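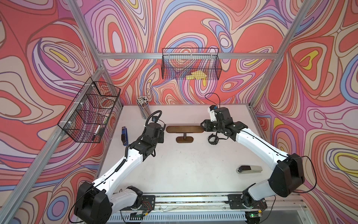

4. Setting up a series

Cokix treats a trilogy or longer sequence as one series file with a separate manuscript for each book. Set up the series file before importing any chapters.

4.1 Creating the series file

1. Open the Library panel and choose New Series.
2. Enter the working title. It can be changed later without affecting the manuscripts.
3. Set the number of books. The limit is 15.
4. Choose a calendar start year. The sample series, Orkow by Jadwiga Sobczak, starts in 1920.
5. Select Create.

Note: The start year controls the ages shown on character cards. If it is left blank, ages are not worked out.

4.2 Adding manuscripts

1. Select the slot for book one and choose Import.
2. Check the chapter breaks in the preview. A break is read from a heading style only, so a line of asterisks is kept as text.
3. Confirm, then repeat for each remaining book.

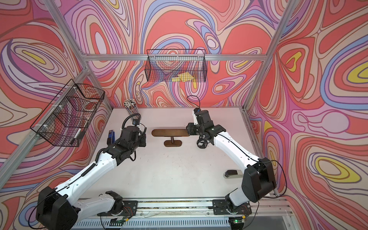

Import takes around 20 seconds for a full-length novel. Do not close the Library panel until the slot turns green.

Caution: Importing into a slot already in use replaces the whole manuscript. Notes pinned to the old text are moved to Loose Notes and lose their page positions.

4.3 Linking characters across books

1. Open Characters and tick each name that appears in more than one book.
2. Choose Link.
3. Where spellings differ, pick the one to be used throughout. In the sample series, Covley also appears as Coveley in book two.

A linked card holds up to 6 alternative names. Place names are linked in the same way from the Places tab.

Note: Linking does not alter the manuscript. To correct the text itself, see 5.2, Replacing a name.

Revised November 2024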